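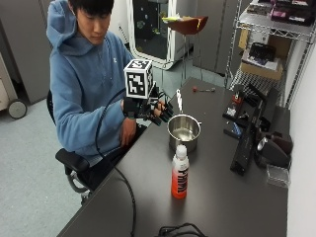
Worn hand rig vs. teleop for stirring and scooping demos

Posted in: Data collection / Manipulation

abrekke
Sep 4, 2019

We are collecting demonstrations for a spoon-and-pot task: grasp the spoon, stir, lift, put it back. The demonstrator sits at the table and wears the jointed-finger rig on the right hand, with a fiducial cube on top for wrist pose. Finger joints are read from encoders over the cable. A fixed camera watches the table.

So far we have 808 episodes. The target is 2,000 before the first serious training run. A behavior cloning policy trained on the current set reaches the spoon reliably but closes too early, and the handle slips out of the fingers on the lift.

Two questions:

Is it worth switching to teleoperating the arm directly, given that the rig fingers and the robot fingers do not match exactly?

How are people handling dropped cube detections when the wrist rolls inward during a stir?

Åsmund Brekke

toltin_m

Second question first. Do not interpolate across long gaps. We filled everything with splines on a pouring task at Toltinwood and the policy learned a smooth wrist motion that no demonstrator ever made. Now we interpolate up to 5 frames and cut the episode at anything longer.

As for the early closing, check your time alignment before you blame the hardware. Encoder data over a cable arrives well ahead of the camera image. If you stamp on arrival, the fingers appear to close before the hand gets there, and the policy will copy that faithfully.

lhaugland

I would switch to teleop. I ran both for a season at Gestilley and the worn rig data never transferred without a correction step. A person wearing a rig still feels the spoon through the linkage and makes small adjustments the robot cannot make. With teleop, every recorded action is one the robot has executed, so the embodiment question goes away.

It is slower. Accept that.

Leif Haugland

gridsearch_again

Disagree with lhaugland. "Slower" is doing a lot of work there. On our setup teleop cost roughly 5 times the operator hours per usable episode, and the stirring was terrible. Operators move in short segments and wait between them. You end up cloning the hesitation.

Contact-rich motion is the case for a worn rig. Use it for the bulk and collect a small teleop set for fine-tuning.

lhaugland

Hesitation is an operator training problem. Ours stopped doing it after a couple of weeks. I would also ask whether your teleop latency was ever measured, or only assumed to be fine.

gridsearch_again

Measured. It was acceptable for reaching and bad for stirring. I don't claim it generalizes to your arm.

abrekke

Checked the timestamps. toltin_m is correct, they are assigned on arrival at the host for both streams. I tapped the rig against the rim of the pot and compared the encoder spike to the video. The offset is visible and, worse, not constant. It grows over a long session.

toltin_m

A growing offset means clock drift or a buffer filling up. Restart the capture process between blocks as a stopgap. The proper fix is a shared trigger, or hardware stamps on the encoder board if yours supports them. For episodes already recorded, you can estimate the offset per episode from the first contact, provided the demonstrators touch the pot or spoon sharply enough.

Cestton_lab

Adding one thing on the cube. One cube on top of the rig is fine for reaching, marginal for stirring. We raised ours on a short post and dropouts fell noticeably, but the demonstrators started holding the wrist stiffly to avoid knocking it on things. A second camera from the opposite side fixed more than the post did. We went back to the low mount in April.

Also vary the start position of the spoon. If it always leans the same way in the pot, the policy will ignore the image and replay the average grasp.

abrekke

Spoon position has been varied by the demonstrator between episodes, without a schedule. I will put it on a randomized list.

Plan for now: re-align the existing episodes, retrain on the same architecture, and leave the robot side untouched so the comparison is clean. Second camera goes in after that. I have not ruled out a teleop fine-tuning set — it depends on how much of the slip remains once the timing is right.

lhaugland

Reasonable. Post the slip rate before and after, on the same spoon. Changing the handle between runs will hide whatever you gain from the alignment.

oberg_user

Following this one. We have an Öberg arm with the same early-close behavior and had been tuning the gripper threshold for weeks. Is the tap test on the rim repeatable, or do you need several taps per session?

abrekke

One tap at the start and one at the end of each block. The difference between them gives the drift.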